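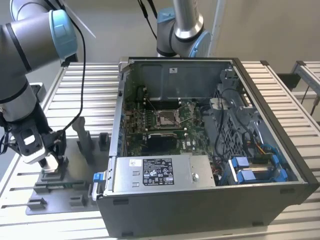

The open tower on the slatted table, parts tray to its left.

Rutthorpe Repair Evening, minutes of the monthly meeting
Monday, February 22, 2021
Taken by me, Frøydis Wikström, with a cold cup of coffee and a borrowed pen

We started late because I had the wrong key (sorry again, everybody!). Bendik Grønli chaired.

Last minutes: approved, once I fixed the spelling of Myklebust, which I had managed to get wrong in two different ways.

Desktop computers. This took up most of the evening and I enjoyed it, even though I understood maybe half. Bendik wants every tower laid on its side with the panel off before any work begins, so you're looking straight down into it and not poking around sideways with a flashlight in your teeth. Agreed. He also wants small parts to go on the tray next to the case and never inside the case, not even "just for a second." Agreed, with some guilty faces around the table. I asked if the tray could have labels on it and we talked about that for far too long. Bendik will try masking tape and we'll see if it stays put.

There was a question about memory. People keep bringing in machines from the Florville school sale and asking for more of it, and we don't have a good way of telling what fits what. Bendik will write up one page, in plain words, please! I'll type it.

The table. I like the slats, Bendik likes the slats, but screws do love a gap. We'll put a mat down when we're doing the really tiny ones. I have an old one at home and will bring it.

Money. We have 700 kroner left over from November. We agreed to spend part of it on screwdrivers, and the rest waits until Flurkum tells us what the hall will cost this spring.

Opening hours. Five people have asked for a Saturday. Bendik is willing to do two Saturdays as a trial, I'm willing to do one (I have a life, or at least a garden).

Any other business: the kettle. It still trips the fuse. Please don't run it with the heater on.

To do
Bendik: memory page, masking tape, screwdrivers
Frøydis: mat, typing, call Flurkum about the hall

Closed just before nine. Next meeting same place, and I'll have the right key.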